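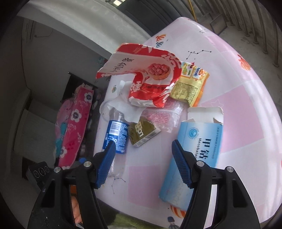

28th May. Balloon cloth table, packaging sort

Started on the empties. Table with the pink and lavender cloth, the one with hot-air balloons and constellations all over it. Good cloth for wiping down, bad cloth for finding anything on. Dark blue stuff vanishes against the dark blue balloons. If we get a second table I want it plain.

Goal for the week: get the empties box down to what Potbridge will take, rest goes to paper or trash. Chiamaka Iyamu has the list from their end, copy taped inside the cupboard door. Ignore the January one, it still has the old categories.

Working order, for now:
paper bags and sleeves first
cartons second, flattened, tape off
plastic film last, it sticks to everything

Red and white paper package, big one, Chinese characters, picture of a basket with pinkish-red pieces in it. Badly crumpled, bent, one end folded over. Can't read it. Chiamaka says ask her neighbor, I said we only need the material, not the menu. Down as "paper, printed, food" with a question mark until somebody checks for a liner. Test is tear a corner and look for film. Do NOT tear the corner with the writing on it, Ibarra wants the printed faces whole for the wall sheet.

Blue carton: carton pile. Easy.

Scale is still reading 3 g with nothing on it. Zeroed it twice, came back. Subtract by hand until the Varkesix one shows up. Wrote 148 g for the first paper bundle before I remembered, so that should be 145. Fixed in the sheet, not fixed on the bag label. Somebody fix the bag label.

Bundles: keep under 300 g or the string slips. Learned that last time, so did the floor.

Crumpled paper. Question was wether to press it flat before weighing. No difference to the weight obviously but it does for stacking. Fluto tray only closes if the stack is 15 mm or less. Plan is press overnight under the big atlas, stack in the morning. If it springs back, cut along the fold and note it.

Crumbs. Shake everything out over the bin before it goes on the cloth, not after. Cloth has a slippery finish and bits slide off the side and end up under the radiator.

To do
check red/white package for liner
bag label, 145
new string
ask Potbridge if carton with a glossy outside counts as carton or mixed
get the tape off the door before it takes teh paint with it

Cloth can stay on for now. Wipe, don't wash, and fold it pattern side in when the table goes back against the wall.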